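Education | Clubs & Competitions
Print | E-mail | 57 shares

Student robotics club logs 2,565 grasps for home-handling contest

NUMATWOOD — Members of the Workneh High School robotics club have finished the data-collection round of the Trodum Home Handling Challenge, turning in 2,565 short recordings of everyday objects being picked up and moved.

The contest asks school teams to teach a two-finger gripper to deal with things found in an ordinary home. Teams record the motions by hand first, using a hand-held gripper with a camera on it, and then train software on the results. A robot arm takes over in the final round in April.

The Numatwood club has 20 members this year. They worked in pairs, mostly in kitchens and living rooms, and kept a shared log of each object and whether the grasp held. Snack packets, socks and paper cups made up the largest groups. Of the recordings, 1,115 involve soft packaging, a category the club did poorly in last year.

"Bags fold when you squeeze them, so you have to come in from the top," the club wrote in its progress report.

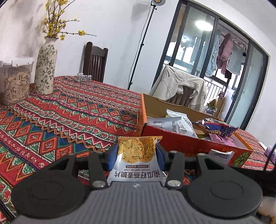 The gripper holds a packet of pumpkin seed oat crisps by its top edge, over a table with an open box of snacks.

The hand-held units were bought with a grant from Zokuner, a local parts supplier. The club meets at 3:30 p.m. in the school's metal shop — new members can join until the end of January.

Comments (4)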